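Plarnell Pannier Rack – Your Questions

I get the same handful of emails every week, so I finally sat down one Thursday and wrote out proper answers. I'm Mareike Janssen, I design the Plarnell and I pack a good share of the orders too, so if something's missing from this page you can blame me directly!

What is the Plarnell?

It's a rear rack for bikes that don't have rack mounts. Lots of road bikes and older steel frames come without the little threaded holes a normal rack needs, and for years the advice was to buy a backpack and put up with a sweaty shirt. The Plarnell clamps to the seat stays with two padded brackets, and the lower legs sit on a longer axle that comes in the box.

Will it fit my bike?

Probably, but please measure first. The brackets take round or slightly oval seat stays. If yours are flat, bladed or have a sharp ridge down the back, they won't grip well and I'd rather you didn't buy it. The fit chart on the product page shows you where to put your calipers. No calipers? Wrap a strip of paper around the stay, mark where it overlaps, and email me the length in millimeters. I'll write back with a yes or no.

Can I use it on a carbon frame?

No. I know people do clamp things to carbon, and I know some of you have emailed to tell me it was fine. Carbon seat stays aren't made to be squeezed, and I can't tell from here how yours were laid up. If you have a carbon bike and want to carry things, look at the Petersen, our big saddlebag. It hangs from the saddle rails and touches the post with a soft strap.

What about a carbon seatpost on a metal frame?

That's fine. The Plarnell doesn't touch the seatpost at all.

How much can I put on it?

The limit is 9 kg, and that's bags included. It's enough for a laptop, a change of clothes, a lock and a decent lunch, or one fairly restrained trip to the grocery store. It isn't enough for a child seat, ever, and please don't let a friend hop on the back for a laugh.

Do my panniers fit?

The side rails are 10 mm tube, and most hook systems come with inserts for that size. If your bags rattle, you've likely got the wrong inserts in. Check the bottom of the box your panniers came in, that's where they always hide. Our own Tatero bags click straight on with nothing to adjust.

My heels hit the bags. Help!

Slide the bags back. There are three notches on each rail and they ship set to the front one, which suits small feet and long chainstays. I take a fairly large shoe and ride with mine in the last notch. If you're still clipping the bag on every pedal stroke, your chainstays may be very short, and a smaller pannier with a slanted front corner will sort it out.

Is it hard to install?

It really isn't. You need the two hex keys from the box and something to lean the bike on. Fit the axle first, hang the legs on it, then bring the brackets up to the stays and do everything up finger tight. Step back and look at it from behind. Is it level? Great, now tighten the four bracket bolts a bit at a time, going around in turn, to 6 Nm. If you don't own a torque wrench, a bike shop will do it for you in a couple of minutes.

Do I have to check the bolts later?

Yes please! Check them again after your first 100 km. The rubber pads settle in and the bolts can feel a touch loose the first time. After that I just do mine whenever I clean the chain, so, you know, less often than I should.

Will the brackets scratch my paint?

The pads won't, but grit trapped underneath them can. Wipe the stays down with a damp cloth, let them dry, and stick on the clear film from the small envelope. Arne Kasten, who builds our sample bikes, uses two layers on anything he's painted himself.

Does it work with disc brakes?

Yes, with the spacer kit. Pick "disc" when you order and it's in the box at no extra charge. Ordered the wrong one? Send me a note and I'll mail you the spacers.

Can I mount a rear light?

There's a plate at the back with two holes, 50 mm apart. If your light straps to a seatpost instead, get the Ploncombe stub, a short piece of tube that bolts to the same plate. Make sure the bag flaps don't hang over it. I rode home from work one evening in March with a raincoat draped over my light and only found out in the garage.

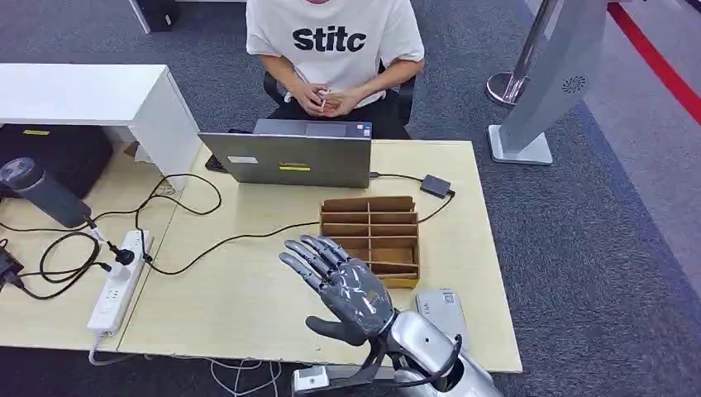 Do you ship outside the country?

We do, to most places. Shipping gets worked out at checkout once you've put in your zip or postal code, and any import duty is on your end – I wish I could say what it'll be, but it depends on where you are. Orders in by noon usually leave the same day.

What if it doesn't fit after all?

Send it back within 6 weeks and I'll refund the rack. Bracket marks on the pads are okay, I expect you to try it on. What I can't take back is a rack that's been ridden through a whole wet winter and comes home in a box with half the bolts missing (yes, you know who you are, and I still like you).

How long is the warranty?

Five years on the frame of the rack and two on the pads and bolts. It stays with the rack, so if you bought yours used, you're covered too as long as you can get hold of the original order number. Crash damage isn't included, but write to me anyway. Timo Hollmann in our workshop can often straighten a leg or swap one out, and he charges for the part only.

Can I get spare parts?

Every single piece is sold separately, down to the washers. Pads are the thing people need most, and nearly everybody orders them in the wrong size, so look for the letter molded into the inside of the old one. It's A, B or C.

Does it come in silver?

Black only at the moment. Silver is the request I hear most, and I have a polished sample on my own bike that I'm very fond of. The finish marks too easily where the bag hooks rub, so we're trying a different one. Sign up for the newsletter if you want to hear when it's ready.

Is there a front version?

Not yet. Anahera Tawhiri has drawn one and I've carried a lot of potatoes on the prototype. Steering gets heavy with weight up there, and we're still arguing over how low the bags should sit.

I have a question that isn't on this page

Use the contact form and put your bike's make and model in the first line, plus the year if you know it. A photo of the seat stays taken from behind helps me a lot. I answer in the mornings, mostly before coffee, so excuse the typos.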